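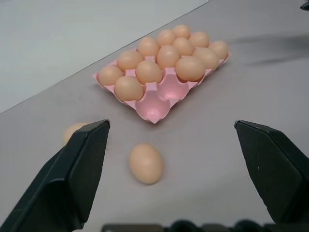

Flendstead, 16 August 2024

The egg-placing trials continued this morning under the revised protocol. The wrist view shows the pink tray with two cells still empty at the near corner and a loose egg lying between the open fingers. Bautista Durán and I have agreed that this arrangement, with the last cells at a corner, will be the standard test case from now on.

The training set now stands at 3134 demonstrations, of which 1488 were recorded with the tray set at an angle to the table edge. Yabsira Ayele retrained the policy on the angled portion alone. Over the week it placed eggs in corner cells more reliably than the March version — the gain was smaller for cells in the middle rows, and we do not yet have an explanation.

Three runs were set aside because the grip force log was incomplete. Binta Okafor has asked that they be repeated before any figures go to Lostdale. I have entered them on Monday's schedule, with about 4 hours allowed for calibration.

Daichi Nishimura's note on finger spacing remains to be answered.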